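[screening-methods] Re: Interval definition for FIT non-responders
Last updated: November
3 replies | 12 shares

On the earlier thread, the Darnach group wrote:

> We are preparing the second extract for the bowel screening uptake
> study and would like to settle the definition of a non-responder
> before the tables are frozen. Our current rule is that anyone who
> has not returned a kit within 99 days of the invitation date is a
> non-responder. Granditz count from the date the kit was posted, which
> in their area can be a good deal later. The two rules give different
> denominators for the reminder arm and we can't pool them as they
> stand.
>
> We would also like a view on kits that come back but can't be
> analysed (no sample date, tube leaking, label missing). At present
> we treat these as returned. Is anyone doing otherwise?

Taking the two points in turn, from the Stenerard side.

On the start date, we would use the posting date. The invitation date is the date on which a record was generated by the call and recall system. It says when a person became due. It says nothing on when they had a kit in the house, and a person can't respond to a kit they have not been sent. If the invitation date is kept, a backlog in the mailing house shows up in the results as poor uptake, and it will show up unevenly across areas. We had this problem in our first extract. One batch was held back and the whole of it fell into the non-responder group before a single reminder had gone out.

The difficulty with the posting date is completeness. In our data it is missing for 456 records, nearly all of them replacement kits requested by telephone. Our rule for those is to take the posting date of the original kit where there is one, and to exclude the record from the timing analysis where there is not. The record stays in the overall uptake figure. I would suggest the pooled analysis does the same and reports the exclusions by area in a footnote.

The length of the window matters less than the start. We looked at the curve of returns by day and it is close to flat well before day 99. I have no objection to keeping 99 if the others agree to it, provided that late returns are still recorded with their date and not overwritten by the status flag. At least one site's export does overwrite it. Please check yours before sending.

On kits that can't be analysed, we do not treat them as returned for the main outcome. We carry three states: not returned, returned and not analysable, returned with a result. The main outcome is the third. The reasoning is that the benefit of screening for cancer or for advanced adenoma comes from a result and from the colonoscopy that may follow it. A leaking tube confers neither. For a behavioural question, such as whether the reminder letter prompted anyone to act, the second and third states can be added together, and that should be given as a secondary outcome.

It would help if the reason for failure were coded the same way everywhere. Hegedűs use a free text field, and free text is not workable at this scale. We have a short code list and can circulate it. "Expired kit" needs to be separate from "sample too old on receipt". The first is a supply fault and the second is usually a postal delay, and they have been merged in at least two of the extracts I have seen.
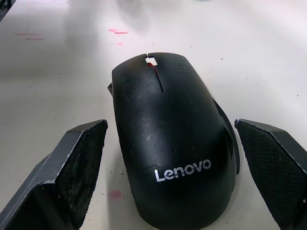
A related point on the threshold. Please send the numeric haemoglobin result and not only the positive or negative flag. The sites have not all used the same cut-off throughout the study period, and the flag can't be re-derived without the number. Where the analyser reports a value above its upper limit, send the limit and a separate marker column. Do not send a text string such as ">limit" in the numeric column, as the import script will read it as missing and the most strongly positive people will drop out of the file without a warning.

For testing, an extract of up to 1,000 rows per site would be enough. It should contain some replacement kits, some kits that could not be analysed, and some people invited twice in the period. The last group is where the linkage tends to fail.

Outstanding items:

- Darnach to confirm whether the posting date is held for the earlier rounds
- Granditz to confirm the treatment of replacement kits
- Hegedűs to say whether the free text can be recoded locally
- Stenerard to circulate the failure code list and the layout for the marker column

If the posting date turns out not to be held for the earlier rounds at Darnach, those rounds could be kept for overall uptake and left out of the reminder comparison. I would prefer that to imputing a date.

Data group, Stenerard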